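Re: [retro-list] Recapping a Mellska board, worth it?
3 replies | 16 views | Share

On a December evening Ulises Rivadeneira wrote:

> Picked up a Mellska 486 tower at a garage sale. It powers up
> and beeps, but the picture wobbles and it locks up after a
> while. Everybody tells me to recap the whole board before I do
> anything else. Is that really where you'd start? My soldering
> is so-so. Also, the clock forgets the date every time I unplug
> it.
>
> Ulises

Hi Ulises,

Congratulations on the Mellska! I had one in college and loved that thing (loud fan and all), so I'm a little jealous.

I wouldn't start with the soldering iron. Get the old clock battery off the board first, today if you can. If it's the little barrel kind, they leak, and the goo creeps along the traces and eats them. Mine got as far as the keyboard connector before I noticed, and I spent a whole weekend running jumper wires. Snip it out, then clean any crust with white vinegar on a cotton swab, followed by rubbing alcohol.
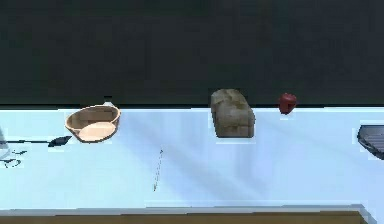

Next I'd look at the power supply. Put a meter on the 5 volt line while the machine is running and watch it as things warm up. My Fumham supply read fine for ten minutes and then sagged badly, and I got lockups a lot like yours. A different supply fixed it and I never touched a single capacitor on the board.

The wobbly picture could be a separate problem. Do you have another monitor to try? Or another video card? I have a spare Garrido VGA card in the closet, 16 bit, nothing fancy, and you're welcome to it for the price of postage.

If it still locks up after all that, sure, think about caps. But practice on some dead board first! Those ground pins soak up heat like crazy and it's easy to lift a pad.

One more thing: write down the hard drive settings from the BIOS screen before you pull the battery, if they're still in there. I didn't, and I wound up guessing at cylinders until 3 in the morning.

Does yours have the Mikach sound card? Some of them shipped with it and I'm still hunting for the driver disk.

Let us know what the meter says.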